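# Pandwood two-finger gripper: refurbished units and fingertip retrofit

**Status:** in stock, refurbished only. New units are not being ordered until the maker settles the grip-hold question described below.

We sell this gripper, and we have mixed feelings about it. Read the fault section before you put one in a cart. If you only want the retrofit tips, they're at the bottom and they fit any Pandwood body with the flat-plate fingers.

## What you get

- One Pandwood parallel gripper body, stripped, cleaned and re-greased by us
- Two flat-plate fingers, black, with mounting bolts
- Wrist adapter plate
- Cable, 12-pin, with a new connector at the body end
- Our test sheet, with the measured closing force for your unit

The controller is not included. The Zarei controller works. The Farton controller also works, but see the fault section again, and then think about the Zarei.

## The fault

The Pandwood is sold as having a power-off hold. Cut the power with something in the fingers and the spring brake is supposed to keep them where they are. The brochure says so in large type. Our experience is that it holds most of the time, and "most of the time" is a poor thing to say about a brake.

We ran 500 power cuts on the bench with a light load. The fingers opened on 21 of them. They didn't creep open, either. They let go all at once, and the part dropped. With the controller still powered and only the motor supply cut, we got 7 releases from the same number of tries, which makes us think there are two faults and the maker has found one.

The maker's first answer was that our air was too humid. The second was that we had the cable routed too close to the motor. We moved the cable. The fingers kept opening. The third answer was a firmware update that adds a short pulse before shutdown, and it did help on the Zarei controller. On the Farton it did nothing we could measure. The Farton drops its output before the pulse gets out, so the update has no chance to do its job. Farton's reply to that was a link to the manual.

Nobody here has been hurt. The force is low and most of what customers move with this gripper is small. Still, if your cell has people reaching under the arm after an emergency stop, this is a safety matter and you should treat the hold as if it isn't there. Put a tray or a catch under the path. Don't hang anything heavy, sharp or full of liquid from it and trust the brake.

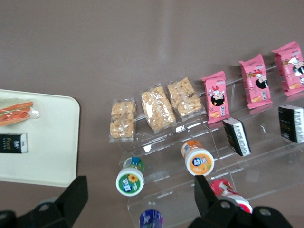 The Pandwood gets bought mostly for retail-type picking, and the sales literature likes to show it with cartons: flat sides, square corners, all the same size. Cartons are the easy case. The fault matters more on a mixed stand, where the fingers have to go in between neighbors. Small drink bottles on the low tiers of a clear stepped display, with puffed rice bars in crinkly film on a shelf above them, are a fair sample of what the job asks for. A release over a bare tabletop costs you one dropped item. A release over the tiers can send a bottle into the row beneath it, and your software still thinks the slot is full. The finger plates are tall and flat, so a round bottle touches each one along a narrow line, and we would not count on friction to save the pick if the spring lets go.

Clear acrylic makes recovery harder too. Glare along the shelf edges is trouble for a wrist camera at the best of times. We've read the claim that the vision package "detects and corrects dropped items automatically." We asked for the test data in September and are still waiting.

## The Jumetti tips

Jumetti makes a soft pad that bolts over the flat plate. It's a plain ribbed rubber face on a metal backing, and it does nothing for the brake. What it does is give round and crinkly items more to sit against, so a partial release is less likely to become a drop. On a full release the part still falls. Jumetti's page calls this "fail-safe gripping." It is a rubber pad.

We stock it anyway. It's cheap and it wears well, and customers who fit it tend to reorder it.

## Before you run it

1. Check the firmware version against the label on our test sheet.
2. Do your own power cuts with your own load. Cut the motor supply and the main supply separately.
3. Write down every release, including the ones that look like bad picks.
4. Keep hands out from under the fingers until the arm is parked.

## Returns

If your unit releases on a power cut, send it back and we'll refund it, no restocking fee. We ask for your controller model and the release log. Units that have been opened past the cover screws can't be returned, because we can't tell what was done to the spring.

Page last revised 11 April 2025. The test sheet for each unit ships in the box, and we can email a copy before you order.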